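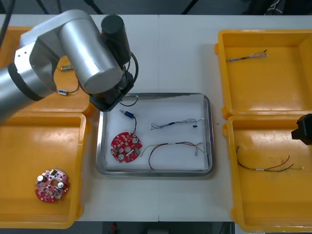
4.2 The Limus kit at the sorting bench

We came to the Limus kit with some fondness for it already, having read the Givley handbook on the train to Stistano and found it written by people who had clearly spent time at a bench themselves. The kit is sold as a complete two-arm sorting station for small workshops that take apart household machines and want the useful pieces kept separate, and the buyer is expected to supply little more than a sturdy table, a power socket and a fair amount of patience during the first afternoon. At 3375 euros a month on the lease we were offered, it is within reach of the kind of repair works we had in mind when this study was planned, though not comfortably so.

Loose parts are tipped into a tray between the two arms, and each arm looks after the bins on its own side. The layout we settled on is the one in Figure 4, with a steel tray lined in white and four yellow bins, two to the left and two to the right. Round circuit boards went to the lower left bin, small motors with their leads to the upper left, twisted wire bundles to the upper right and the longer harnesses to the lower right. We tried other arrangements, and Hamidreza Pakzad was for a long while in favour of putting both kinds of wiring on the left, but the handbook's suggestion served us better and we went back to it on the Thursday.

The boards gave us very little trouble. They are flat and stiff, with tall components that stand up from the surface, and the planner supplied with the kit usually found a good place to take hold of them at the first attempt. Of the 100 boards we presented, 90 were placed in the correct bin without help. We would have been glad to report the same for the wiring, which is another matter altogether — a harness has no shape of its own to speak of, and a grip that looks perfectly sensible in the middle of the red and black wires can leave both ends trailing over the rim of the tray, or drag a neighbouring part along with it. The bundles with a dark sleeve part way along were kinder to us, and the planner soon came to favour the sleeve as the place to close the fingers.

Teaching is done by hand guidance, and this is where we felt Givley had taken the most care. Vasilis Softić recorded over 500 demonstrations during September, and found that he could correct a poor reach half way through without throwing the whole recording away. We had used the Peng controller in our earlier work, where a slip meant starting again, and the difference in temper at the end of the day was considerable.

We do have two complaints. The handbook says almost nothing about parts joined by a short lead, such as a small component still wired to its board, and the software treats these as a single item or as two, depending (so far as we could judge) on how they happen to lie. The supplied bins are also rather shallow for springy wire. Both points have been passed on to Givley, and the trials in Section 4.3 use the bins as delivered.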